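Wendham Tall Wardrobe, six months in

I bought the Wendham because the old dresser had started shedding drawer fronts, and because I'd convinced myself that a tall white wardrobe would make me a person who folds. It hasn't, but it is a decent wardrobe.

Assembly is billed as a job for 2 people and I'd believe it. The side panels are heavy, the instructions skip a step between the back and the doors, and there was one cam lock left over at the end that I've chosen not to think about. Leave an afternoon. Leave a snack, too.

The hanging side is great for shirts and coats. The shelf side is where your character gets tested. There are 4 shelves, all set a little too far apart, so anything soft gets stacked high and then slumps forward to greet you when you open the door. Thin T-shirts behave. Thick knits do not – two of them fill a shelf, and a third has to be leaned on.

My system now is to pull everything out onto the bed, fold it flat there, and put it back widest things first. The striped sweater always goes last, as it folds into something the size of a loaf whatever I try.

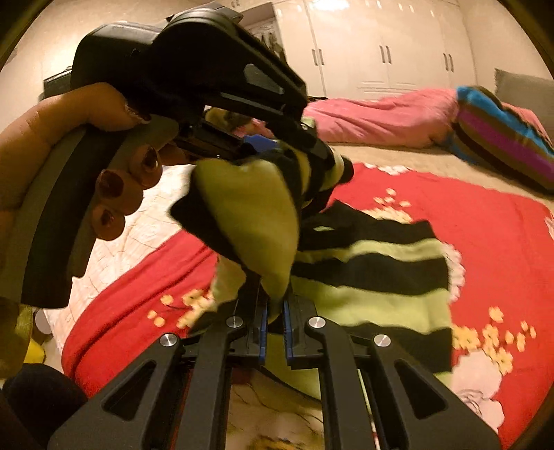

Sivaprasad Rao wrote in to say that knits should be rolled and stood on end in a shallow bin, and that he gets twice as many on a Wendham shelf that way. I tried it with a Jostari bin from the hall closet. He's right, annoyingly, though the bin cost extra and the wardrobe should have come with one.

Doors still close straight. Four stars, and I'd take a fifth shelf over a fifth star.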